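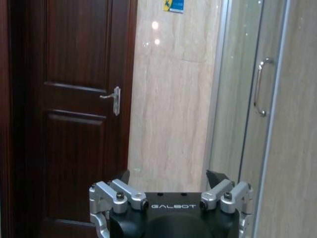

How to run a fantasy quest night at home

The TV quest shows put players in one story for a whole summer. A home version can be done in a single evening with three teams and a short script. This is how we ran ours, called The Keys of Kerkov.

What you need

One storyteller, one villain, and three teams of two or more. Index cards, envelopes, a kitchen timer, and a score sheet. Costumes are optional. We asked for a cloak or a hat and most people brought one.

Step 1. Write the story first

Keep it to one page. Ours had a lost kingdom (Stalano), a wizard who had locked its gates, and a key broken in pieces. Each team represents a house and is looking for the same key. Read the page aloud before anyone plays, and again after the break if people have wandered off for food.

Step 2. Build the challenges

Plan one puzzle, one physical task and one memory task. Test each with somebody who won't be playing. Dehua Tang tested our cipher and needed 20 minutes, so we cut it in half. Tasks that run long hurt the show more than tasks that are too easy.

Step 3. Set the scoring

Every house starts with 100 points. A win adds points, asking for a hint takes some away, and the first house to reach 1000 opens the gate. Write the values on the cards so the storyteller doesn't have to remember them.

Step 4. Cast the villain

The villain interrupts, gives false clues and announces who is in danger. Pick someone who can stay in character. Give them a few set lines and let them make up the rest.

Step 5. Handle eliminations

On TV the loser goes home. At a party they still need something to do, so we let the lowest house join the wizard and set traps for the others.

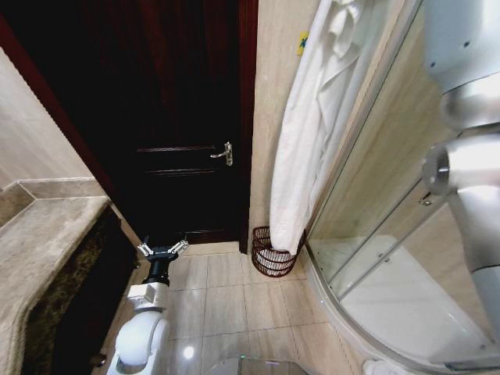 Marcelle Rey wrote in to say that her group skipped eliminations and gave the last-place house a curse card for the next round, which kept the scores closer.

Step 6. Run the finale

Bring all the houses back for one last task that uses clues from the earlier ones. Stop the timer, total the scores, and have the villain hand over the key.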